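4.2 Preparar a demonstração para visitantes

1. Coloque as bandejas pretas na prateleira superior da estante amarela, todas viradas para o mesmo lado.
2. Pouse a caixa cinzenta no chão, ao alcance do braço direito.

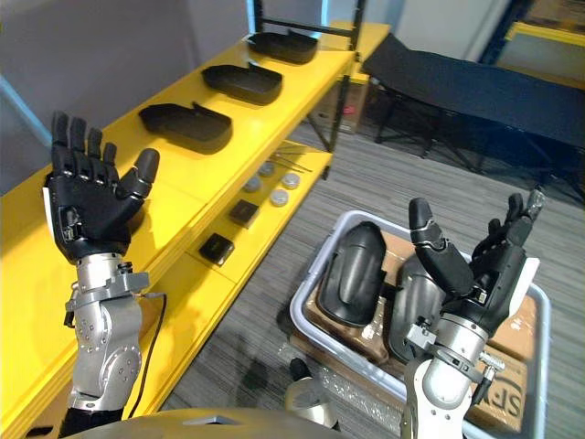
3. No painel Odavel, carregue o programa 7 e espere 40 segundos.

Cuidado: os visitantes ficam atrás da linha - mesmo com o robô parado.

4. Verifique os cabos antes de cada grupo.

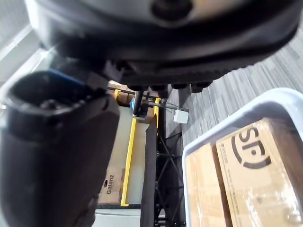 5. Inicie o ciclo em velocidade reduzida.

Nota: grupos de 11 pessoas no máximo. Avarias: Amado Espiritu, extensão 121.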